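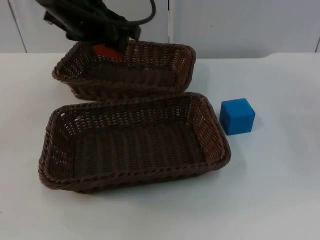
Does the Lepik stock module post transfers between two locations to the general ledger?
Transfers post only where the locations belong to different cost centres. Otherwise the quantity moves and the ledger is left alone.

Lepik Stock, edition 3. Supplied by Skindcombe. Item limit 2,000 per company file. Ships with 82 standard reports. Imports Flisbridge and Fitham ledgers in CSV format.

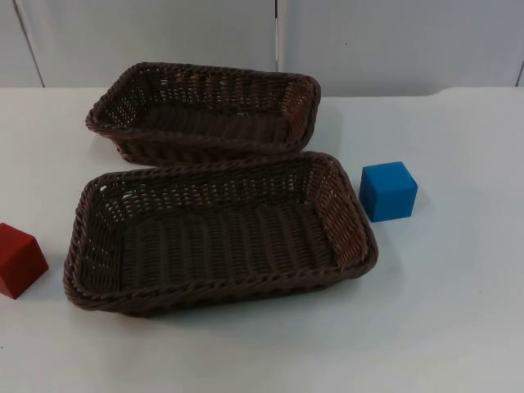 Each location has its own code, bin list and reorder level. Codes are alphanumeric and cannot be changed after the first posting. Physical bins need not be elaborate: two shallow woven baskets on a white table can be entered as two bins under one location, and items lying outside them go to the default bin. Negative stock is blocked unless authorised in Setup, Controls.

Order code 253. Licence is per company file, renewed each October.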